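Chapter 9
A Morning at the Open Day

Last updated: October

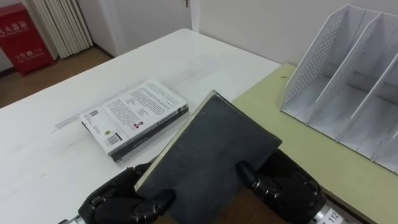 When we read about robots, we usually read about results: how fast, how heavy, how exact. A visit teaches other things. In this chapter we follow a group of students to the open day of the Ahmadpour workshop in Rerndale, where the public may come close to the machines and put questions to the staff. The guide for the group was Mahtab Taheri, an engineer who has worked with robot hands for eight years. She asked the students to look first at the fingers and only later at the screen. A dark hardcover book was held up between two black hands, one on each side, with a fingertip pressed on the cover, while a second book lay flat on the white table. "What must the left hand know about the right hand?" she asked. It took the group a while to answer.

This question is the subject of the chapter. A book is a difficult object for a machine. It has a stiff cover and soft pages, and it can open when it is not wished. If the two hands press too little, the book slides down. If they press too much, the cover bends. People solve this without thinking, and so it is hard for us to explain it.

In Section 9.1 we study the forces on an object that is held from two sides. In Section 9.2 we compare the notes which two students, Fares Nassar and Hanan Zoubi, made during the demonstration. They stood at the same table and did not write the same things. Before you continue, take a book from your shelf and hold it with only two fingers of each hand. Write down where you put them.

Reader comments (2)

Kobe Maes: Used this with my evening class. The book exercise took longer than planned, but they liked it. Is there a solution for Section 9.1?

Doaa Bouazza: The link to the Nasta worksheet does not open for me.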